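Section 4: Setting up the bench for the cable and tool trial

Before you ask your Ziteo pair to take on any chores, it's well worth spending a little while on this trial – it gives a fair idea of what two arms can manage between them, and what is still best left to you.

1. Clear the table and wipe it down.
2. Fit the cable in one gripper and the tool in the other.
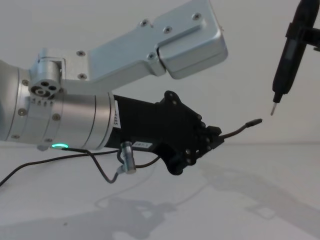
Fig. 4a – Cable tip and tool tip.

3. Set the approach speed to 200 and stand back.

Caution: keep your fingers well away while both arms are powered.

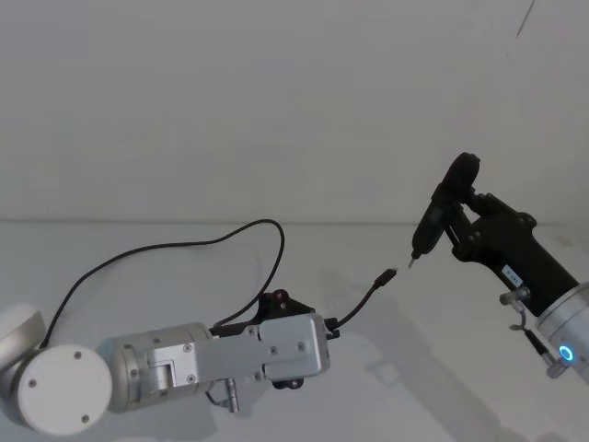

Gukley wrote to us from Flirnham that small jobs like these are still quicker by hand, and that folding towels is further off again. We'd gently agree, for now.

4. If the tips don't line up, stop, go back to step 2 and try again. There's no hurry at all.
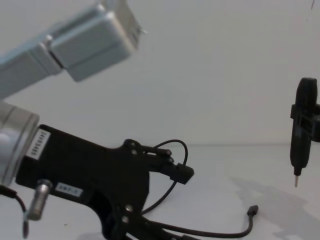 Fig. 4b – Tool upright in its clamp.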